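**Zwischenbericht zum Projekt „Spieltische“ im Familientreff Lellstead**

Liebe Frau Yoo,

Sie hatten im Herbst gefragt, wie es mit den Spieltischen weitergeht, und ich hatte Ihnen eine kurze Antwort versprochen. Kurz ist sie nun nicht geworden - es ist doch einiges zusammengekommen, und manches davon möchte ich lieber gleich richtig erzählen, als es später in einer Tabelle nachzureichen.

Zuerst das Geld, damit Sie es nicht suchen müssen. Von den bewilligten 2000 Euro haben wir bisher 1393 Euro ausgegeben. Der größte Teil ging an die Firma Rirkisia für die Tischplatten und die Untergestelle, der Rest für Schaumstoffbausteine, Kunststoffwannen und Klebeband. Die Belege liegen in Kopie bei, nach Datum geordnet. Eine Rechnung über die Lieferung fehlt noch, Rirkisia hat sie uns zweimal an die alte Adresse in der Um-Gasse geschickt, und beide Male kam sie zurück. Ich habe noch einmal angerufen und reiche sie nach, sobald sie hier ist.

### Die Tische

Wir haben uns lange mit der Oberfläche beschäftigt, länger, als ich Ihnen gegenüber vielleicht zugeben sollte. Jae-in Bae, die bei uns die Vormittagsgruppe leitet, wollte von Anfang an etwas Mattes in einer ruhigen Farbe. Unsere alten weißen Tische spiegelten am Fenster so stark, dass die Kleinen ständig blinzelten und sich wegdrehten. Geworden ist es ein Graugrün. Anfangs fand ich es, ehrlich gesagt, ein wenig trist, aber mit den farbigen Bausteinen darauf habe ich meine Meinung geändert, und inzwischen hätte ich am liebsten den ganzen Raum so.

Auf die Platten haben wir mit blauem Klebeband Linien gezogen, die sich kreuzen, damit Felder entstehen. Die Idee stammt aus unserem Besuch in der Kita Brovuneck im Oktober, wo man uns sehr freundlich empfangen und uns auch gleich die halbe Rolle Band geschenkt hat. Jedes Kind kann sich ein Feld aussuchen, und wenn zwei zusammen bauen wollen, bauen sie eben über die Linie hinweg. Wir hatten kurz überlegt, die Felder alle gleich groß zu machen und mit dem Lineal auszumessen. Frau Bae war dagegen, und sie hat recht behalten: Die ungleichen Felder sind ein Gesprächsanlass für sich. Wer hat das große Feld, wer nimmt freiwillig das kleine, und passt der Turm da überhaupt hinein? 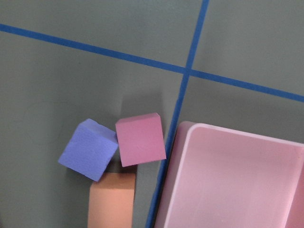 Lellstead, 31. Dezember 2018

Zu den Bausteinen haben Sie ja besonders nachgefragt. Wir haben uns für Schaumstoff entschieden, in gedeckten Tönen, unter anderem Blau, Altrosa und ein Pfirsichorange. Sie sind leise, wenn ein Turm umfällt, und das ist in unserem Raum mit der hohen Decke eine Wohltat für alle Beteiligten (auch für die Bibliothek unter uns, die sich früher gelegentlich gemeldet hat). Die Oberfläche ist feinporig und lässt sich gut greifen. An den Ecken sieht man den Steinen mit der Zeit an, dass sie in Gebrauch sind, da wird wohl im nächsten Jahr der eine oder andere ersetzt werden müssen. Ich habe dafür im Restbetrag einen kleinen Posten vorgesehen.

Die große rosa Kunststoffwanne gehört fest zum Ablauf. Sie kommt mit auf den Tisch, und zum Schluss wandert alles dort hinein. Vorher hatten wir Stoffbeutel mit Kordelzug, hübsch anzusehen, aber die Kinder bekamen sie nicht allein auf und die Erwachsenen nicht mehr zu. Mit der Wanne räumen jetzt auch die Jüngsten mit auf, und wir haben daraus ein kleines Lied gemacht, das ich Ihnen bei Ihrem nächsten Besuch gern vorsinge, falls Sie sich trauen!

### Wie es läuft

Die Vormittagsgruppe baut in der Regel 90 Minuten, mit einer Pause für Obst und Tee dazwischen. Im Moment sitzen bis zu sechs Kinder an einem Tisch, mehr sollten es nach unserer Erfahrung auch nicht sein. Die Eltern bleiben meist dabei, und viele rutschen nach einer Weile selbst auf die niedrigen Stühle und bauen mit. Das war im Antrag gar nicht vorgesehen, freut uns aber sehr.

Weniger gut klappt es mit dem Klebeband. An den Tischkanten pulen kleine Finger gern daran herum, und nach dem Wischen löst es sich dort manchmal. Wir kleben dann nach. Frau Bae möchte im neuen Jahr ausprobieren, ob ein breiteres Band besser hält, und der Hausmeister hat vorgeschlagen, die Linien einfach aufzumalen. Davon bin ich noch nicht überzeugt, denn im Moment können wir die Felder umlegen, wann immer wir möchten.

### Was noch aussteht

Vom verbleibenden Geld möchten wir eine zweite Wanne, Ersatzbausteine und ein flaches Regal anschaffen, in dem die Sachen über Nacht stehen können. Das Angebot für das Regal haben wir angefragt. Falls Sie einer Verschiebung zwischen den Posten „Möbel“ und „Spielmaterial“ förmlich zustimmen müssen, geben Sie mir bitte Bescheid, dann schicke ich Ihnen das ausgefüllte Formular zu.

Und kommen Sie gern wieder vorbei, am besten vormittags. Tee ist immer da.

Mit herzlichen Grüßen aus dem Familientreff
Ihre Projektleitung

Anlagen: Belegkopien, Kostenübersicht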